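Who Invented Chess? (And Should You Believe the Answer?)

By Consolacion Pangilinan

If you ask a grown-up who invented chess, you will probably get one of three replies. Some will say they don't know. Some will say "the Chinese" or "the Persians" in a very confident voice. And some will tell you a story about a king and a lot of rice.

Be careful with the second and third kinds of grown-up.

I have a Derkton travel chess set with a leaflet folded up in the lid. The leaflet says that chess was invented in the year 690 by a wise man who wanted to stop two princes from fighting. It sounds lovely. It doesn't say what the wise man was called, who wrote the story down, or how anyone knows it was 690 and not 691. When a story gives you a very exact date and nothing else, it is fair to ask where the date came from.

So what do we know?

Most people who study old games think chess grew out of an Indian game called chaturanga. The name means "four parts", and the four parts were the parts of an army: foot soldiers, horsemen, elephants and chariots. You can still find all of them on a modern board if you know where to look. The foot soldiers are the pawns. The horsemen are the knights. The elephants turned into bishops (I'll come back to that) and the chariots turned into rooks.

The game travelled from India to Persia, which is the old name for the part of the world where Iran is now. There are Persian writings from long ago that talk about it, and they are earlier than the date on my leaflet. That is bad news for the wise man. You can't invent something that people are already playing.

Does that mean we know the name of the person who made up chaturanga? No. We don't even know if it was one person. Games often change a little every time somebody teaches them to a cousin. Perhaps somebody added the elephants and somebody else added the chariots. If you read a book that gives you one inventor's name, look for the part where it explains how the author found out. Often that part is missing.

The story about the rice

You may have heard this one. A king loved chess so much that he offered the inventor any prize he liked. The inventor asked for one grain of rice on the first square of the board, 2 on the second, four on the third, and so on, doubling each time until every square was used up. The king laughed and said yes. Then his servants tried to work it out, and he stopped laughing.

Sometimes the rice is wheat. Sometimes the king is pleased by the trick, and sometimes he has the inventor's head chopped off. When a story has that many different endings, it has usually been told by a great many people who each liked it better their own way. I don't think it happened. I have never seen any good reason to think so, apart from it being a good story.

The sums are true, though, and you can check them yourself without trusting me or anybody else. Get a piece of paper. Write down 1 and then double it 10 times. You'll finish on 1,024, so 10 doublings turn one grain into more than 1000. Ten more doublings turn it into more than a million. Ten more after that and you are past a thousand million, and you still haven't got halfway up the board. By the last square you would need far more rice than any king has ever owned.

A story can be made up and still have real maths inside it. It helps to keep the two apart in your head.

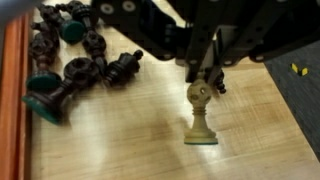 Now for the elephants. In the old game, the piece that became our bishop was an elephant, and it moved in a different way. It jumped two squares diagonally and that was all it could do. The Arabic name for it was al-fil, which means "the elephant". When the game reached Europe, many players had never seen an elephant, and the name didn't mean much to them.

Different countries then made up their own minds about what the piece was. In English it is a bishop. In French it is a fool, meaning a jester. In German it is a runner. One explanation you'll often hear is that the old pieces had two bumps on top to stand for tusks, and that English players thought the bumps looked like a bishop's hat. That might be right. It does sound sensible. But "sounds sensible" is a long way from "somebody wrote it down at the time", so I would put a pencil question mark next to that one.

The queen has an odd history too. She used to be a he! In the old game the piece beside the king was an adviser, and he was one of the weakest pieces on the board. He could move one square diagonally. In Europe the adviser slowly became a queen, and then, a little over five hundred years ago, her move changed as well and she became the strongest piece of all.

Why did it change? Some writers say it was because there were powerful queens in Europe just then. Others say that players were simply bored, as the old game was very slow and a stronger piece made it quicker. It could be both. It could be something else that we haven't thought of. People who invent new rules don't always leave a note to explain themselves.

What about "checkmate"?

The word comes from Persian, and nearly every book will tell you that it means "the king is dead". Plenty of language experts disagree. They think it means something closer to "the king is stuck" or "the king is helpless". If you look at what happens in a game, their version fits rather well. The king never gets taken off the board. He just has nowhere left to go.

This is a good example of how a mistake can get into lots of books. One writer puts it down, the next writer copies it, and by the time you come along there are 20 books that all agree. But if 19 of them copied from the first one, you have really only got one book's word for it.

Does chess make you clever?

Here is a claim you will see on boxes, posters and school newsletters. My cousins in Laltanell were given a leaflet for a chess club that said children who play get better at maths, reading, and sitting still. I'd like that to be true. I like chess.

The trouble is that it's hard to test. Suppose you look at the children in a chess club and find that they are good at maths. Did the chess do that? Or did children who already liked number puzzles decide to join? You can't tell just by looking at them. You would need two groups of children who were as alike as possible, and you would teach chess to only one group. Then, to be really fair, you would give the other group something else that was new and fun, so that they weren't simply sitting about feeling left out.

People have tried tests like this. Some found that chess helped a bit with maths. Others found no difference by the end. When tests disagree, the grown-up thing to say is "we aren't sure yet". You don't often see that printed on a poster.

What playing chess certainly does is make you better at chess. I think that is a good enough reason to play it.

How to be a fussy reader

You can use the same sort of questions on nearly any story about the past, whether it's about chess, pirates or who baked the first pizza.

Who says so? "Experts say" doesn't count until you know which experts.

How could they know? If the writer lived hundreds of years after it happened, they must have got it from somewhere.

Is there anything to look at? Old pieces dug out of the ground are useful, and so are old letters. Even then, be a little bit careful. A small carved elephant could be a chess piece — or it could be a toy elephant.

Would the person telling you like it to be true? Somebody selling chess sets would be very happy for you to believe that chess makes you clever. That doesn't make them wrong, but it does mean you should check.

And you should try these questions on me as well. I have told you that chess came from India, and I haven't shown you a single old book or carved piece to prove it. Go to the library and see if I was right. Look in more than one book, and look at the back pages to see where each author got their facts. If you find something that disagrees with me, so much the better.

Words to know

Chaturanga: an old Indian game played on a board with 64 squares.

Diagonal: slanting, from corner to corner.

Legend: a story that has been passed on for a long time and might not be true.

Source: the place where a fact came from, such as a letter, a book or an object.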